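Maintenance Notes on the Two-Arm Cell
Oct 25, 2018

The Plekham cell was returned to regular use this month after a service that took longer than planned.

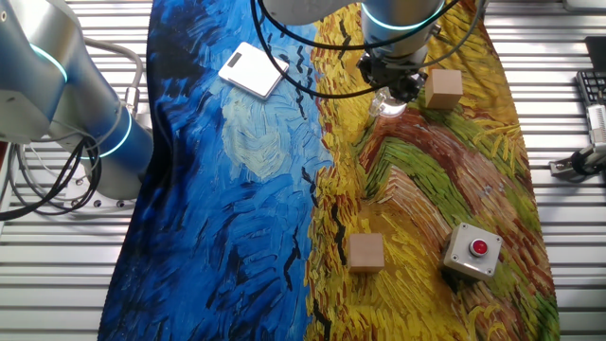

The greater part of the work concerned the cables. Over the summer the second arm had begun to report intermittent faults from its gripper, always near the far end of its reach. Jordan Heywood traced them to a connector that had been under strain since April, when the gripper was last exchanged. The connector was replaced and the cable routed again with more slack. Slack has its own cost — a long loop may catch on the other arm — and both arms were therefore driven through their full range at low speed before any program was run.

The gripper fingers were removed, cleaned and refitted. Tharushi Cassim keeps the record of finger changes, and her entries show that the previous pair lasted 156 hours before the tips began to wear. The present pair will be inspected at 100 hours and again at 150.

Calibration followed. The two arms share a single table, and an error of 2 mm between their coordinate frames is enough to spoil a handover. The first attempt left an error of 3 mm. Nuwan Dewan found a mounting bolt on the first arm below its specified torque, and the second attempt was satisfactory.

Test runs now use wooden cubes on a printed cloth. The cloth must be pulled flat before each session, as a wrinkle near a cube alters the height at which the fingers close.

The remaining item is the controller's air filter, which is on order from Pludach. Mizanur Weerasinghe will fit it when it arrives, and the cell will be shut down for that morning.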